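Speaker notes: Labelling and storage of small wire harnesses
Ratance stores seminar, Somirside
March 16, 2018
Speaking time: 25 minutes, questions afterwards

Opening

Good morning and welcome. My subject is the handling of small wire harnesses between the assembly bench and the stores shelf. It is a modest part of our work, but it takes up a good deal of time when it is done badly.

I shall cover three matters: the label, the coil and the bin. Those who wish to have the written procedure will find it with the attendance sheet.

(Pause while the doors are closed.)

Background

Ratance took over the harness stores at Flullovby in July. The stock at that time stood at 1,379 harnesses, held in 28 drawers. Many carried a handwritten tag at one end only. Where the tag had come away, the fitter had to compare the wires with the drawing before the part could be issued.

The Virk site had the same difficulty on a smaller scale. We therefore agreed one procedure for both sites, and it has been in use there ever since.

Labels

A printed sleeve is to be used in place of a handwritten tag. The part code is printed along the sleeve, and the sleeve goes on before the ends are terminated. Please stress this last point. A sleeve that is forgotten until the connectors are on cannot be added without cutting something off.

Where a harness divides into several branches, each branch is labelled. One sleeve on the main bundle does not tell the fitter which end belongs to which unit.

Sleeves should be placed so that the code can be read without uncoiling the harness. Staff at Virk asked whether the code should be printed twice, on opposite faces. We have allowed it but do not require it.

(If asked about cost: refer to the sheet. Do not quote prices from memory.)

Coiling

Small harnesses are to be laid in a loose loop, following the natural bend of the wire. They must not be wound around the hand and pulled tight. Twisted pairs in particular take a set when they are wound tightly, and the bend is then carried into the finished unit.

No ties are used on short harnesses. On longer ones, up to 2 soft ties may be used, and neither may sit against a terminal.

Bins

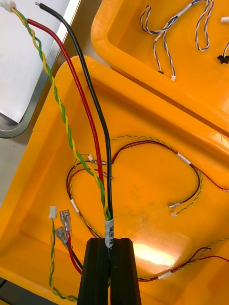

The choice of bin was discussed at length at Flullovby, and the drawers were given up in favour of open plastic bins. A bin should be wide enough for the loop to lie flat, with the ends inside the walls. Colour matters more than we first supposed. Against a yellow-orange bin, black and red wires stand out well, and so do the white labels along the coil; the small white connectors can also be found without turning the whole harness over. Green-and-yellow pairs need a little more care, and good light over the shelf is advised.

Terminals must not be pressed beneath the coil. When a harness is lifted out, it should be held at the bundle and never by a connector.

Bins are not to be stacked unless they are fitted with lids. Mixed part codes in one bin are not permitted, even for a short time at the end of a shift.

Questions

Invite questions on labels first, as these are usually the longest. Questions about crimping tools should be held for the afternoon session in the same room.

Remind those attending to sign the sheet before they leave.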